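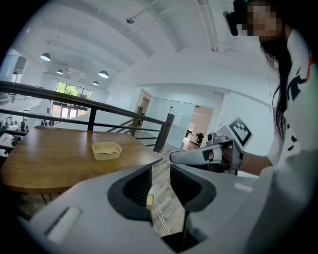

4.2 Findings: from packing bench to demonstration table

Most of what we recorded at Grotden happened upstairs, at the demonstration tables. The packing benches are covered in 4.1 and we don't repeat that here. The job upstairs is easy to describe. Pick up a small piece with the hand-held grippers, put it in the tray, stop, reset, go again. A worker holds one gripper in each hand and wears the head unit, and the motion goes off to Stultirero, the software that stores and scores it. Later a policy is trained on it and tried out on the arm at the Dufour line. So people who used to pack are now making the material that the packing arm learns from. All 12 of our interviewees had done both jobs, nine of them within the same month.

We had expected talk about job loss, and there was some. Less than expected. What came up first in almost every interview was hands. Bare fingers can feel when a flat piece has slipped, grippers can't, or not in a way that reaches the palm. Workers said they had to learn to look at the jaws the whole time. One told Turcotte she had gone "from doing it without looking to doing nothing but look". Packers with the longest service found this hardest at the beginning, their speed on the bench was all in touch and none of it carried over. Two asked to go back in the first week. One did.

Pace changed too, and in a direction the managers hadn't planned for. At the bench faster is better, up to the point where things get dropped. Upstairs a fast episode is often a bad episode. Stultirero marks down jerky starts and anything where a marker goes out of view, and the worker gets a red line on the screen with no reason given. Slow down, then. But the shift sheet still asked for a count, copied over from the bench sheet, same columns and all. People were being told to hurry on paper and to take their time on screen. Several sorted this out privately: do the careful ones in the morning, make up the number after lunch. We could see it in the logs before anyone mentioned it.

Over the period 2,466 episodes were recorded. Of these 662 were thrown out, leaving fewer than the 2,000 Trirell had asked for. Who was held responsible for the gap is worth a paragraph of its own.

The line manager put it down to carelessness. The workers put it down to the floor pieces. When a piece ends up on the floor the protocol (version in use until May) says to pick it up with the gripper and carry on, as this is "natural recovery". Fine in principle. In practice it means bending with a tool in each hand and something strapped to the forehead, and the scorer was throwing out a good share of exactly these episodes. Workers knew. They'd stopped reporting it after the second or third time and some had quietly started picking pieces up before pressing record, so the recoveries vanished from the set altogether.

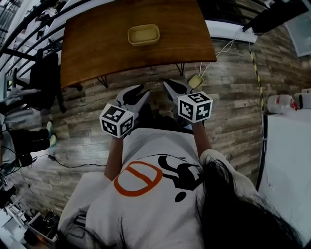 When Qin raised this with the engineers they were surprised and, to be fair, quick. The rule was rewritten inside a fortnight, and floor recoveries now go in a separate folder that doesn't count against anyone. Discards fell. We can't say by how much was the rule and how much was plain practice, both were going on at once and the logs don't seperate them.

Knowledge of this kind had no channel before. At the bench a packer with a complaint about a tray went to the supervisor, who had packed. Upstairs the supervisor had never held the grippers. The people who understood the scoring sat at desks on another level, and the stairs turned out to matter more than either of us would have guessed. Questions that would have taken ten seconds across a bench were saved up for the weekly meeting and then mostly not asked. One worker described going down as "like going to see the doctor, you want to be sure its worth it".

Status is mixed. Five interviewees called the new work a step up: quieter, cleaner, their name in the episode record. Four called it a step sideways. The other three didn't want to rank it. Pay was unchanged at the time of writing and was brought up by everybody, usually towards the end and usually with the voice recorder still on, which we took as intended. The argument went like this. A packed box is sold once. An episode is used again and again, possibly at sites that aren't Grotden. Should it be paid like a box? The contract with Trirell says nothing on it. Management's reply was that the hours are the same hours.

A smaller point, on tiredness. Bench packers complained of lower backs and feet. Table workers complained of forearms, wrists and the neck, the neck mostly from looking down with the head unit on. Nobody had changed the break pattern. The tables are low and workers stand at them; we suggested adjustable ones and were told they were on order.

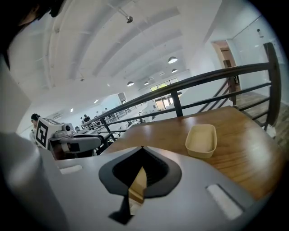 Figure 3. Demonstration table with tray, hand-held gripper in the foreground. Railing and stairs to the lower level behind.

Last, the matter of variation. Engineers wanted it, every episode a bit different, other angle, other hand first. Packers are trained for years to get variation out of their work. So the same person is asked to unlearn it for the tables and then go back to the Dufour line for cover shifts and be consistent again. Some switched easily. Others said the bench work had got worse, they'd catch themselves reaching from a new side for no reason. We have no measure of this, only what they said, but it came up in seven interviews without prompting and we think it deserves a proper look. Table time and bench time weren't logged in the same system, so matching them up was done by hand for the weeks we had. Details of the matching are in the appendix, and the effect on cover shifts is taken up again in 4.3.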